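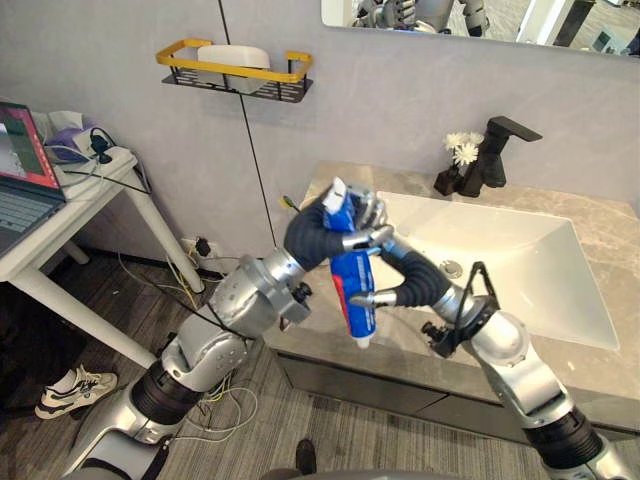
Handout 8: Two Hands, One Tube

Bimanual tasks are where most home builds go to be humbled. One arm can fetch a mug all afternoon and look clever doing it. Add a second arm and you have two machines with separate opinions about where the object is. The toothpaste tube is our standard test because it is soft, light and has a cap on one end, and because everybody owns one. Note that the left gripper has it near the top, by the cap, while the right comes in just underneath, so both hands are crowded into the same few inches and the crimped end dangles free. Keep that grasp in mind for the exercise on page 2.

Terms for this week

Holding hand: the gripper that owns the object. It moves slowly or stays put.
Working hand: the gripper that does something to it.
Handoff: the brief period when both hands own the object and neither should be trusted.

The Ponis controller we use in the shop treats each arm as its own device. Synchronizing them is your job. Callum Kershaw's script does this at 200 ticks a second and works well, provided you start the left arm first. Start the right arm first and you will get to practice with the stop button.

Cables

Route them before you power up. Leave slack at every joint, then move the arm through its full range by hand and find out where you should have left more. Keep your feet out of the loops.

Exercise

1. Write down which hand is holding and which is working at each stage of a cap removal.
2. Mark the point where a dropped tube would land. Put a towel there.
3. Run the sequence at quarter speed. Log grip force for both hands.

Bring your logs to the next session, including the embarrassing ones. Spare finger pads are in the Daltetti bin by the drill press.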